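Stetuvthorpe Robotics Hall
Open day thread. We are sharing notes from this year's May open day for those who could not attend. Posts follow in order. (1/15)

The hall opened its doors at 10:00 and closed at 16:30. Attendance at the door was 2,658, counted by hand at the main entrance. Online registrations had reached 3,771 by the previous evening. We thank everyone who came, including those who waited in the rain before opening. (2/15)

The program had two parts. The ground floor was given to short demonstrations, repeated through the day. The upper floor held talks and the school workshops. Both parts were free of charge and will remain so. (3/15)

Elaine Lacerda, head of public programs, gave the welcome at 10:15. She asked visitors to watch for the pauses as well as the movements. A robot that waits before it touches an object is often doing the hardest part of its work. (4/15)

The main demonstration this year was tabletop handling with two arms and two humanoid hands. The task list was kept to household actions: fold a towel, pick up a soft toy, move a calendar, put small things away. These are simple for most people and still difficult for a machine. (5/15)

Towels drew the most questions. A rigid box keeps its shape when it is lifted. Cloth does not, and the robot must judge again after each movement where the corners and edges have gone. Rogério Lacerda, who leads the handling group, explained this at the start of each session. (6/15)

Several visitors asked why the table was covered with a woven cloth when a bare surface would be easier. The group wants practice on surfaces like those in a home. Fingers that press too hard will drag a tablecloth along with the towel, and the operators wish to see when that happens. (7/15)

Packaged snacks are a separate problem. Shiny clear wrapping reflects the overhead lights, and the reflections change as the hand comes closer. Jucélia Arruda presented the group's work on this point in the upstairs talk at 11:30. Her slides will be posted on the hall's website. (8/15)

The afternoon sessions were run by Genivaldo Vieira and Emerson Brito. At 14:00 the demonstration was stopped for a restart of the right hand, and the audience was invited to put questions to the operators. The session resumed at 14:20. We apologize to those who had to leave before it did. (9/15)

A question from a younger visitor: "Does it know what a tennis ball is?" Mr. Brito replied that the system can be trained to find a ball on a table and to choose a grip for it. It does not know that the ball bounces. That answer was repeated to us by a good many parents on the way out. (10/15)

A question on safety. Visitors were kept behind the marked line during all sessions, and an operator stood within reach of the stop button at all times. No incidents were recorded. One bag and two umbrellas were left behind and may be collected from the front desk. (11/15)

The school workshops, supported by Fagundes, took in 103 pupils. Each group wrote instructions for picking up an object and then exchanged them with another group, who had to follow them to the letter. The results were displayed in the stairwell and will stay up until the end of the month. (12/15)

Our thanks to Telex for the sound system on the upper floor and to Miment for the folding chairs. Thanks are also due to the front desk team, who extended their shift so that the last demonstration could run in full. (13/15)

Comments received at the exit asked for more seating near the table, a larger screen for those standing at the back, and a printed schedule. All three requests have been passed to Ms. Lacerda's office. Schools that wish to register early for next year may write to the front desk now. Please include the age of the pupils and any access needs. (14/15)

We close with a photo from the demonstration table. Thank you for visiting Stetuvthorpe Robotics Hall. (15/15)
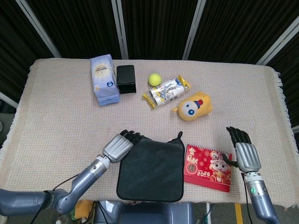

Two-handed tabletop work at the open day, with the left hand at the corner of the gray towel and the right hand beside the red 2025 calendar.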